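Minutes - Picking Cell Software Group
May 21, 2020

Present: Nuria Gallardo (chair), Ezequiel Quintana, Benjamín Bravo, Trinidad Bravo
Apologies: Lenuța Vlad (sent written comments on item 3)
Minutes taken by: Ezequiel Quintana

1. Previous minutes
Accepted with one correction. The timeout in the Nendis driver is in the state machine, not in the configuration file as it was written. Benjamín will update the wiki page also.

2. Perception (Trinidad)
Trinidad presented the results of the new segmentation model on the recorded set of 1,561 bin images. Opaque objects are in good order. The clear plastic items remain the main difficulty: the depth map has holes where the plastic is, and the planner receives the floor of the bin as the top surface.
She proposed to fill the holes from the colour mask before the point cloud is built. Nuria asked if this will hide real errors of the depth sensor. Trinidad answered that the filled pixels will carry a flag, so that the planner can give them a lower weight. Agreed to try it on a branch.
The scratches on the metal floor still produce small false segments. A minimum area filter was discussed. Benjamín is not in favour, he would like to keep thin objects. No decision.

3. Grasp planner (Benjamín)
Miranda now returns up to 100 grasp candidates for each cycle, ranked by score. The collision check is the slow part. Benjamín moved the check of the bin walls before the check of the neighbouring objects and the planning time is better, but he does not have measurements that he wishes to report yet.
Lenuța wrote that the collision model of the wrist doesn't include the cable bundle. In her opinion we should add a simple capsule shape around it, even if it costs us some candidates near the walls. Benjamín would prefer a flexible margin depending on the wrist angle. After some discussion it was agreed to start with the capsule, and to look at the margin when the capsule is in the main branch. 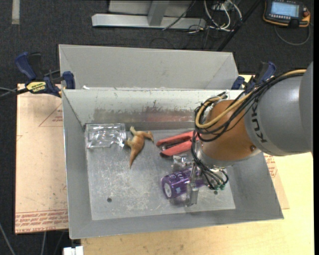

Trinidad asked that the capsule be visible in the Lolby viewer, in another colour than the arm links. Ezequiel said this is a small change and he will take it.

4. Control and recovery (Ezequiel)
There are 11 open tickets on the recovery behaviour, 2 of them marked as blocking. Both concern the case when the gripper reports closed but the force signal stays at zero. At present the program retries the same grasp, and it should ask the planner for a new one.
Nuria reminded everybody that changes to the speed limits must go through review, also on test branches.

5. Tooling
The Brullia log format will be frozen until December. New fields can be added at the end of the record only. Trinidad asked for the calibration version to be one of them - agreed.

6. Other business
Benjamín asked who has the licence key for the second simulator seat. Nuria will check.

Actions
Trinidad: branch with flagged depth filling
Benjamín: capsule for cable bundle in the collision model; wiki correction
Ezequiel: capsule display in Lolby; the blocking recovery tickets
Nuria: licence key; send the minutes to Lenuța

Next meeting: date to be confirmed by e-mail.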